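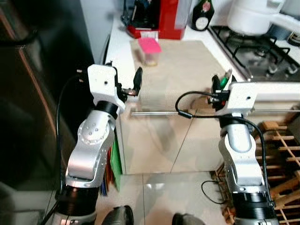
Jarmila Doležal put it this way to her evening class in Virnport: a pay raise is only a raise if the groceries have not gone up faster. Cyril Pilkington answered that his had gone up, and so had his rent, and he could not say which had moved more.

Contents > Part Two: Income and Prices > Chapter 6

Previous | Contents | Glossary | Next

Chapter 6
Wages and the Cost of Living

Both speakers are dealing with the difference between nominal and real wages. A nominal wage is the amount of money paid. A real wage is what that money will buy.

Take a clerk at Parsons who earns $600 a week. In August the firm raises her pay to $700. Her nominal wage has gone up by one sixth. If the prices she pays have also gone up by one sixth, her real wage is the same as before. If they have gone up by more, she is worse off, even though her paycheck is larger.

To measure the change in prices, we use a price index. The index in this chapter follows 33 goods and services bought by households in the town of Plellanari. Section 6.1 shows how the items are chosen and weighted. Section 6.2 turns nominal wages into real ones. Section 6.3 looks at wage contracts tied to an index, using the agreement at the Wanda mill.

Students should review percentages before going on. Exercises begin on page 76.

Contact the publisher | Copyright 2019 | Back to top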